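Studia extends grasping programme after first collection period

27 July 2019

The Studia automation laboratory has confirmed that its programme of recorded grasping trials will continue until January, following a review of the first collection period. The work is carried out jointly with Atberg, which supplies the storage and computing for the project, and is intended to produce a shared set of examples from which a learning system can be trained to pick mixed goods from a bin.

During the first period the team recorded 778 attempts. Of these, 566 were accepted for training after checking. The remainder were set aside, mostly on account of incomplete sensor logs, and will be kept separately in case they prove useful for work on fault detection.

Zoriana Levchenko, who leads the programme, said that the choice of objects had received more attention than in the laboratory's earlier projects. "Our previous set was made up almost entirely of boxes, and the system learned boxes very well," she said. "We now want soft items, crinkled packaging and awkward shapes in the same bin, lying as they fall. The arm has to meet them in that state if the examples are to be of any use to a warehouse."

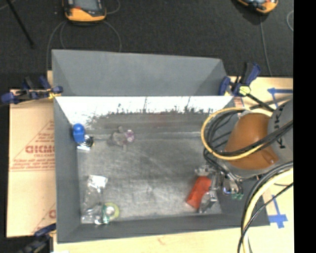

Each attempt is stored with the camera view, the position of the arm and a note of the outcome. Failed grasps are retained on the same terms as successful ones. The contents of the bin are changed at the start of every session, and objects are drawn from a store of 328 items held at the laboratory. A list of the items will be issued with the data so that other groups may assemble a comparable store.

The labelling of outcomes was at first done by a single member of staff. Following the review, every attempt will be labelled by two people working independently, with disagreements referred to Ashton Fairweather, the laboratory's data manager. Mr Fairweather said that the change would slow the work in the short term but that the earlier labels had been "too dependent on one pair of eyes".

The second collection period will also include trials at Neves, where a further workstation is being prepared. Staff from Neves have attended 3 training days at the laboratory and will follow the same written procedure.

Requests for early access to the accepted examples should be made in writing to the programme office at Studia.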